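May 4, 2023

I am home since one hour and my feet are still warm from the shoes. I want to write before I sleep, because yesterday I was too tired and already I have forgotten half of it.

Today was the first day that the robot worked on our floor with the late shift. Until now it was only with the morning team, and they told us different things. One said it is like having a very slow child with you. Another said that after a week you do not look at it any more. I think both are a little right.

At the Norkham we are cleaning 109 rooms when the house is full. Before, each of us did the whole room alone: beds, bathroom, floor, dust, trash, and then the door closed and the next one. Now the work is cut in pieces. The robot goes in first and picks up what guests left on the floor. Then I come in for the bed and the bathroom. So I am no more bending down for every wrapper and every sock, and in the evening my back notices it. I must be fair about this.

But the rhythm is different. I had my own order for a room for eleven years, always from the window to the door. Now I have to wait, or do the hallway cart, or start in another room and come back. Twice today I came back and did not remember if I had already changed the towels. I went to check, and I had.

The supervisor showed us the numbers at lunch. The morning team finished 87 rooms on their best day with it, and she was very content. She also said nobody will lose hours before September. I wrote the word "before" on my hand so that I do not forget she used it. My colleague from the third floor asked what comes after September, and the supervisor said that the company is still deciding. We ate our soup and talked about other things.

There is a training from Girard, the firm that brings the machines. It takes 40 minutes and you get a certificate with your name. I passed it. I can now stop the robot, start it again, and tell it which room is next. For this we get a small addition to the pay, and I have to say that I was proud when I signed the paper. In my country I worked with machines in a factory, bigger ones, and there also I was the one who was not afraid of the button.

What I learned today, so that I have it for tomorrow:

1. Open the curtains before it starts. It works better with daylight, and so do I.

2. Take the guest's own things from the floor first. Shoes, chargers, toys. I do not want to explain to a guest where the charger is.

3. Let it finish the floor between the bed and the sofa. I wanted to take the little red and white packet myself, and the bar wrapper next to the mesh bag, two seconds for me. But if I go in, it stops and I must start it again.

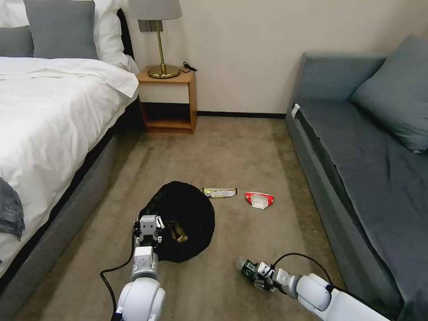 4. Look under the bed with the flashlight afterwards. That part is still mine.

5. Write the room number on the list when I leave, also when it is nearly time for the bus.

Tomorrow I have the early bus again. I must buy bread, and call my sister, who wants to know everything about the robot and will laugh at me.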